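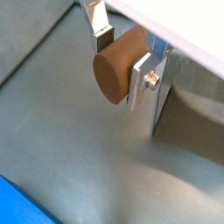

One of the short brown ones, over the gray bin.

Home | About | Small Spaces | Tidying | Archive

Sorting the Little Brown Cylinders

Monday, March 9, 2020

So I finally got to the bottom of the craft closet this weekend, and you know what was down there? Bits. So many bits! Short brown cylinders, mostly, plain and smooth with no writing on them anywhere, which makes it pretty hard to remember what I bought them for. (I think a game board. Or maybe drawer pulls for the Clistton cabinet, back when I was going to redo it.)

I used to keep everything in one big Dulton tin and dig. Now each kind gets its own bin, and I went with plain gray for all of them. I love it! Brown on gray shows up so well, even in that dim corner by the water heater, and a flat floor means you can get at one piece without chasing it into a seam.

My rules, such as they are: one shape per bin, nothing stacked, and if I haven't touched it by April it goes in the giveaway box. I bought 6 bins to start with and I already want more - my sister-in-law says this is how it begins.

The beads are still a disaster. I'm saving those for a rainy day and a big pot of coffee.

Comments

hovov_mom: I have a whole jar of pieces like that and no idea either. Do your bins have lids?

Reply: No lids! I tried lids and then I just piled stuff on top of them.

paperandpaste: Drawer pulls, definitely. Please do the cabinet, I've been waiting for that post.

quiltnook: Gray was a good call. Mine are clear and the whole shelf looks messy even when it's sorted.

Contact | Copyright 2020, all rights reserved | Back to top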